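Sangkhawat Suturing Club

The Sangkhawat Suturing Club is a student robotics club at Isby College, best known for its long-running project in teaching robotic arms to sew. It grew out of an evening class in machine control and still keeps something of a classroom feel, with newcomers paired with older members for their first term and a pot of tea generally going by the door. Students from any department may join, and a fair number arrive having never threaded an ordinary needle, let alone steered one from across a room.

The club's main effort is called Celline, a yearly project in which members guide a pair of surgical instruments through simple stitches on soft practice pads made of synthetic tissue. The recordings are saved, sorted by hand and later used to train software that attempts the same motions by itself. By the end of its second year the Celline collection held 1,347 recorded stitches, contributed by 23 students, and the club is rather proud that its clumsy early tries were kept along with the good ones.

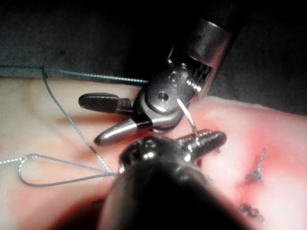

Passing the needle from one instrument to the other is usually the part that takes longest to learn. Beginners tend to grip too near the tip, or let the thread wander under a jaw and snag, and the club's handbook (a friendly, rambling document added to by each class) gives a whole chapter to keeping loose thread out of the way. Knot tying comes next, and members who find it maddening are encouraged to practice first with shoelaces.

Each October the club hosts the Nenix Cup, a small and good-natured contest open to student teams from nearby schools. It has 2 rounds, one driven by hand and one left to the software, and teams are marked on even spacing, gentle handling of the pad and tidy knots. Speed counts for very little. The most recent cup drew roughly 320 visitors over a single afternoon, many of them parents and younger children, who were allowed a turn at the controls once judging was over.

Regular meetings are held on Tuesday evenings during the school year, with extra sessions added in the weeks before the cup.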